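Cliller rebuilds its savings app with Laltuvero

Cliller has released a new version of its mobile app for regular savers, built with the development team at Laltuvero. The work took eight months and replaces an older app that customers used mainly to check balances.

Savers can now open a pot, set a monthly payment and move money between accounts without going to the website. Sign-in uses a fingerprint or face check, with a passcode as the fallback. Statements are kept for five years and can be downloaded one at a time or by tax year.

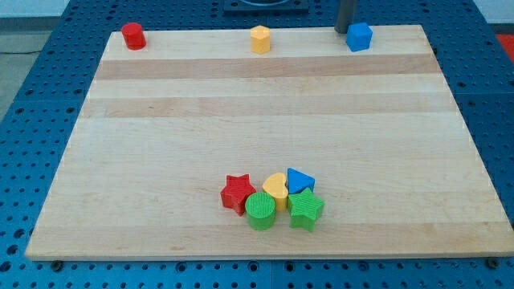 Laltuvero put four developers on the project, split evenly between iOS and Android. The payments side connects to Stesico, which Cliller was already using for its web accounts, so existing direct debits carried over and customers did not have to set them up again. Araújo carried out the security testing before release and raised 23 points, almost all of them minor. All have been closed.

The old app will keep working until the end of September. After that, anyone opening it will be asked to update. Customers whose phones cannot run the new version can still use the website as before.

The next release will add joint accounts. Support for the new app is open until 8pm on Thursday and until 5pm on other weekdays.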